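Unit 6. Equipment planning for a small manipulation lab

Course notes, Automation Project Management
Read before the Friday session. Bring a draft equipment list for your term project.

6.1 What the unit covers

Unit 5 dealt with labor. This unit deals with everything that arrives in a box: arms, hand-held grippers, compute, fixtures, consumables, and the tables they sit on. The method is the same whether the budget is large or small. Start from the task, derive the hours of operation, derive the hardware from the hours, then add what the hardware uses up.

The worked case is the Gernow project, a tabletop handling task with trays and small parts. Demonstrations are collected with hand-held grippers and a policy is later run on one fixed arm. The numbers below are planning numbers for the exercise, stated in budget units instead of dollars so that the sheet does not go stale with each price change.

6.2 Capital, consumable, service

Sort each line into one of three classes before pricing it.

Capital: items with a service life longer than the project. Robot arm, control computer, gripper bodies, tables.

Consumable: items replaced during the project. Finger pads, tape, screws, cables in the flexing section, batteries, sheet material for work surfaces.

Service: calibration, shipping, installation, electrical work, storage, software seats.

Gripper fingers cause most of the argument. The body and the mounting arm are capital. The finger block can go either way depending on how it is made and attached. The contact surface is always consumable. If a supplier sells the finger as a single molded part with a bonded pad, the whole finger becomes a consumable and the annual cost rises accordingly. Ask for this in the quote. Edum lists pads separately; Sarmiento does not unless asked.

6.3 From task to hours

For Gernow the target is 117 hours of recorded demonstration. Recorded hours are not station hours. Setup, resets, breaks, failed takes and data checks all use the station without producing usable recording. The planning ratio for this exercise is one usable hour for every two station hours, giving 234 station hours.

One station is staffed for 6 hours a day. 234 divided by 6 is 39 station days. With one station and a five-day week, that is just under eight weeks. With two stations it is four weeks, at the price of a second gripper, a second table and a second operator. Students often add the second gripper and forget the table.

Leave slack at the front of the schedule. Hardware that is due in May should not have operators booked against it in May.

6.4 Spares

A spare is bought against downtime, so the quantity depends on lead time as well as failure rate. A part that wears out every week and ships overnight needs a small stock. A part that fails once a year and takes 30 days to arrive may need a full duplicate on the shelf.

Working rule for the exercise:

stock = (use per week x lead time in weeks) + one change set

For finger pads at four per week and a lead time of three weeks, with a change set of two, the stock is 14. Reorder when the count falls to that level. Do not wait for the drawer to empty.

Fasteners and threaded inserts belong on the spares list too. They cost almost nothing and stop work just as completely as a dead motor. Specify the thread, the length and the insert type. "Screws, assorted" is not a line item and will be sent back.

6.5 Comparing quotes

Put every quote on the same basis before comparing:

Unit price, including fingers
Price of replacement contact surfaces, per pair
Lead time for the unit and for spares
Who pays return shipping
Whether the mounting pattern is documented

The last line matters if you intend to make your own fingers. A closed mounting pattern ties you to the supplier for the life of the unit.

Gernow comparison, in budget units:

Edum: unit 30, pads 1 per pair, spares lead time three weeks
Sarmiento: unit 24, complete finger set 4, spares lead time two weeks
Hendis: unit 27, pads 1 per pair, spares lead time six weeks

Assume two units and 20 contact replacements per unit over the project. Edum comes to 60 plus 40, total 100. Sarmiento comes to 48 plus 160, total 208. Hendis comes to 54 plus 40, total 94, but the longer lead time raises the stock that must be held. Work out that stock with the rule in 6.4 and state whether Hendis is still the lowest once unused stock at the end of the project is charged in full.

6.6 Contact surfaces: tape or molded pads 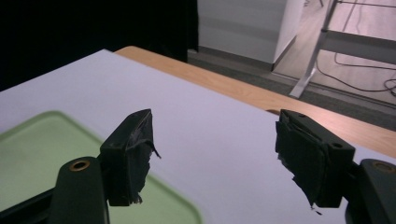 Lorna Abella
Lab Operations Lead and Course Instructor

Tape is the usual low-cost contact surface. On the fingers shown, black tape is built up in layers on the inner faces, with wrinkles and frayed strips on the left and a torn lower edge on the right. For budgeting, record tape as two lines: the roll, and the operator time to strip and rewrap. The second line is normally the larger and is normally missing.

Condition matters as well as cost. A loose flap or a ragged corner changes the shape of the contact surface, so the replacement interval should be written into the plan as a number of station hours. "When worn" gives a different answer for each operator and cannot be multiplied by anything.

Molded pads cost more per pair and less per change. To find the break-even point, set the following equal and solve for the number of changes:

tape: changes x (material + rewrap time x labor rate)
molded: tooling or minimum order + changes x (pad + swap time x labor rate)

Work surfaces follow the same logic. Trays and sheet material are cheap, but if the sheet is part of the task setup its color and finish should be specified, and enough should be bought in one order to last the project.

6.7 Common errors in submitted plans

Arm priced without controller, cable or mount.
Spares given as a flat percentage of capital with no lead time.
Floor space omitted. Include access behind the table and a route for cables.
Consumables charged to one station when two are planned.
Contingency spread across the lines. Keep it as one line at the bottom – reviewers will ask where it is.

6.8 To hand in

One equipment list, sorted by class. One spares table using the rule in 6.4. A half-page comparison of at least two quotes. Send questions on the spreadsheet template to Tala Hakim before the session.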